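How to Score a Hand of Cribbage

Posted 2022-01-18 by Renji Nishimura

Two players, one standard deck, and a board or a sheet of paper. The rules below are the ones used at the Darkgate club. Face cards count ten, aces count one, and all other cards count their number.

Step 1. Deal and discard
Deal six cards to each player. Each player puts two face down to form the crib, which belongs to the dealer. The non-dealer cuts the deck and the dealer turns up the starter card. If the starter is a jack, the dealer pegs two points at once.
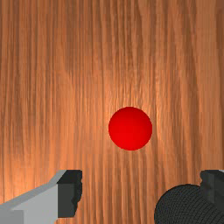
Step 2. Play to 31
The non-dealer leads. Players lay cards in turn and call the running total, which may not pass 31. Score two for reaching 15 or 31 exactly, two for a pair, and one for the last card if 31 is not reached. After a go or a 31, the count restarts at zero.

Step 3. Count the hands
Count the non-dealer's hand first, then the dealer's hand, then the crib. The starter is a fifth card in each.
Fifteens: two points for every combination that adds to 15.
Pairs: two points each. Three of a kind is three pairs, so six points.
Runs: one point per card, three cards or more.
Flush: four points for four cards in hand, five if the starter matches. A crib flush needs all five.
Jack of the starter suit: one point.

A hand of 4-5-6-6 with a 9 as starter is a good test - work it out before reading on. 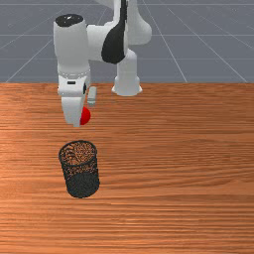 Step 4. Check the total
Fifteens: 4-5-6 twice and 6-9 twice, eight points. Pair: two. Runs: 4-5-6 twice, six. Total: 16.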